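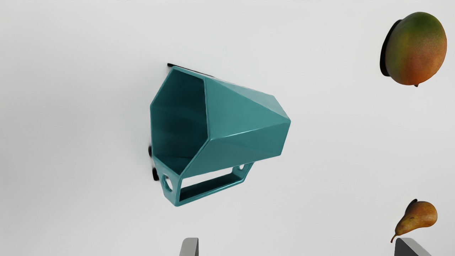 Faceted hexagonal vessel, lying on its side, mouth to the left.

Norkamcombe Slipcasting List
Subject: Re: Seam lines and sprung facets on six-sided moulds
Date: 22 Jan 2024

On the list in December, a member wrote:

> I have switched from a round beaker to a six-sided one and my loss rate
> has gone up badly. Same slip (Toprak white earthenware), same plaster,
> same drain time. Two faults. First, the flat panels come out of the
> bisque slightly hollow in the middle, so the piece looks pinched. Second,
> I fettle the seams until I cannot feel them and they are back after the
> glaze firing. I lost 5 out of the last batch of 29 to cracks at the inner
> corners as well. Is the mould too dry, or am I draining too early? The
> Prirnen notes only cover round ware.

Taking the faults in order.

Hollow panels. A round wall supports itself as it shrinks. A flat panel does not, and the middle of it moves in while the corners hold. Changing the drain time will not cure this. The usual correction is in the model: give each panel a very slight outward crown before you take the mould, so that it pulls back to flat. On a panel of beaker size I add 0.5 mm at the centre and blend it out to nothing before the crease. Much more than that and the crown is visible on a glossy glaze, particularly a dark one.

Also check that you are not releasing the piece too soon. If the panels move when you lift the first mould section, close it again and wait. Pulling a vacuum behind a flat face is enough to bend it, and clay that has been bent and pushed straight will often go back to the bent shape in the kiln.

Seams. Scraping a seam flush at leather-hard removes the ridge but leaves the clay along that line in a different state from the clay either side. It then comes up again in the firing. Two things help. Place the parting line on a crease if the shape allows it, where a slight rise is lost in the edge. And compress the line after fettling with a rubber kidney, then leave it alone until bone dry before the final sponge. I go over it once with 200 grit at that stage, with a mask on and the dust caught on a damp cloth.
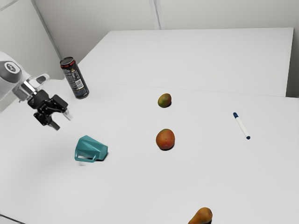

Inner corners. Slip casts thicker in an inside corner than on the open panel, as there is plaster on both sides drawing water into the same small volume on the outer face of the mould and less room for the slip to clear on draining. The corner stays wet longer, the panel shrinks first, and the crack opens along the join. Round every inside edge of the plaster slightly, drain at a shallow angle, and turn the mould part of the way through so that the last of the slip does not sit in one corner. Dry the ware slowly, mouth down, under loose plastic for the first night.

On mould dryness: weigh the moulds. Write the dry weight on the side in pencil and do not cast until each one is back near it. A damp mould casts thin and releases late, and you would see that on the round beaker too. As the round ware is sound, I doubt this is the cause.

One question back. Which deflocculant are you using, and has the slip been adjusted since you opened the drum? I had similar corner cracks with Uvow casting slip that had been over-thinned – the cast was brittle at release and no change to the mould made any difference. A viscosity reading and a pint weight would settle it.

If you change the crown and the slip together you will not know which one worked. Do the slip first.

--
To leave the list, send a blank message with "unsubscribe" as the subject.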